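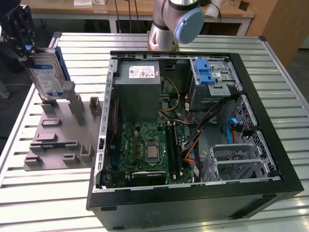 Finally got all of my grandfather's radio tapes onto the computer and I am so happy!! 145 reels, the oldest one from an April before my mom was born.

He hosted a polka hour in Letanby and you can hear him tapping his ring on the desk – I'd forgotten he did that!

Best one so far is a full 90 minutes with an accordion player called Vinzenz Haslinger. They laugh so much they miss the news.

Reel 101 has my grandma singing. I've played it all morning.

If anybody in Asham has more of these, please write to me!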